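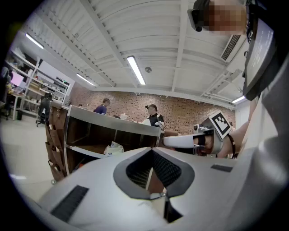

흰 골판 천장과 형광등.

'친환경 전환'이라는 말이 붙은 견적서를 읽는 법

2018년 12월 29일 토요일

연말이면 작은 공방과 사무실에 비슷한 우편물이 쌓인다. 남은 예산을 털기 좋은 때라는 걸 파는 쪽도 안다. 올해는 유난히 '친환경 전환'이라는 제목이 많았다. 조명을 바꾸라, 봉투를 바꾸라, 바꾼 다음에는 인증 스티커를 붙이라. 바꾸는 것 자체에 반대할 생각은 없다. 다만 견적서에 적힌 숫자가 어디서 나왔는지 물었을 때 시원한 답을 들은 적이 별로 없다.

먼저 조명. Tostura라는 교체형 LED 등을 권하는 안내문에는 전기요금이 76% 줄어든다고 큼직하게 쓰여 있다. 뒷면의 작은 글씨를 보면 이 숫자는 요금 전체가 아니라 등 한 개의 소비전력을 비교한 값이고, 그것도 가장 오래된 형식의 등과 견준 것이다. 작업장 전기요금에서 조명이 차지하는 몫은 공간마다 다르다. 집진기와 컴프레서를 하루 종일 돌리는 곳이라면 조명을 전부 꺼도 고지서가 76% 줄지는 않는다. 그런데도 영업 담당자가 보내온 회수 기간 표는 이 숫자를 고지서 총액에 그대로 곱해 놓았다. 단순한 실수라고 믿고 싶지만 수정본을 달라고 한 뒤로 연락이 없다.

LED가 형광등보다 전기를 덜 쓴다는 건 맞는 말이다. 등이 수명을 다했을 때 바꾸면 될 일이고, 멀쩡한 등을 연말 할인 때문에 한꺼번에 떼어 내는 건 다른 얘기다. 떼어 낸 형광등의 수거비가 견적에 들어 있는지도 봐야 한다. 우리가 받은 견적에는 빠져 있었다. 색온도와 연색성을 적는 칸도 비어 있었는데, 도장이나 염색을 하는 분들에게는 절감률보다 이쪽이 더 중요할 것이다.

다음은 봉투. 요즘 비닐 얘기를 꺼내면 다들 조금씩 죄책감을 느끼는데, 그 틈을 정확히 노린 상품이 Lesoslow다. '자연으로 돌아가는 봉투'라고 한다. 얼마 만에 돌아가느냐고 물었더니 조건에 따라 다르다고 했다. 무슨 조건이냐고 다시 물으니 산업용 퇴비화 시설의 온도와 습도라는 답이 왔다. 그럼 그 시설로 어떻게 보내느냐. 여기서부터 답이 흐려졌다. 종량제 봉투에 넣어 버리면 소각되거나 매립되는데, 판매처 설명을 끝까지 읽어도 그 경우에 일반 비닐보다 무엇이 얼마나 나은지는 적혀 있지 않다.

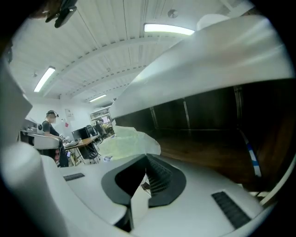 구겨진 반투명 비닐봉투.

가격은 한 묶음에 2,000원을 더 받는다. 큰돈은 아니다. 하지만 같은 2,000원을 다른 데 쓸 수도 있다. 포장을 안 하면 돈이 들지 않고, 상태가 괜찮은 봉투를 펴서 다시 쓰는 데도 돈이 들지 않는다. 자재상에 낱개 포장을 빼 달라고 부탁하는 방법도 있다. 들어주지 않는 곳도 있겠지만 물어보는 데는 전화 한 통이면 된다. 이런 방법이 안내문에 안 나오는 까닭은 짐작하시는 대로다.

'생분해'와 '산화분해'를 섞어 쓰는 안내문도 조심하시기 바란다. 뒤의 것은 잘게 부서진다는 뜻에 가깝고, 부서진 조각이 어디로 가는지는 별개의 문제다. '식물 유래'도 마찬가지여서 원료가 식물이라고 꼭 잘 썩는 것은 아니다. 세 단어가 한 문단에 나란히 나오면 일단 내려놓고 시험성적서부터 달라고 하는 편이 낫다.

마지막으로 스티커. Grostine 인증은 출입문에 붙이는 초록색 표시인데, 신청서를 받아 보니 질문이 70개였다. 꽤 엄격해 보였다. 그런데 채점 기준을 읽어 보니 '계획이 있다'는 답도 '실행하고 있다'와 같은 점수를 받는다. 현장 확인은 없다. 갱신은 2년마다 해야 하고 그때마다 비용을 낸다. 이 표시를 보고 손님이 가게를 고른다는 조사 결과가 안내 책자에 실려 있기는 한데, 누구에게 언제 물은 조사인지는 쓰여 있지 않았다.

물론 이 글도 의심하며 읽으셔야 한다. 우리가 본 것은 우편과 메일로 받은 서류뿐이고, 제품을 들여와 써 본 것은 아니다. 실제로 써 보고 만족한 분도 있을 것이다. 그렇다면 교체 전후 고지서를 보내 주시면 좋겠다. 같은 달끼리 비교한 것이어야 한다. 7월 고지서와 12월 고지서를 나란히 놓고 절약했다고 하는 사례는 이미 충분히 받아 보았다.

계약을 앞둔 분이라면 절감률의 기준이 무엇인지, 철거와 폐기 비용은 누가 내는지, 약속한 수치가 안 나오면 어떻게 되는지를 서면으로 받아 두시길. 구두로만 답하겠다는 업체라면 서명은 미뤄도 된다. '연내 한정'이라고 적힌 할인은 작년에도 있었고, 1월에 온 우편물에도 할인율은 똑같았다.

받은 견적서를 함께 읽어 보고 싶은 분은 금액과 연락처를 가린 사본을 편집부로 보내 주시면 된다. 다음 호에서는 정수기 임대 계약의 해지 조항을 다룬다.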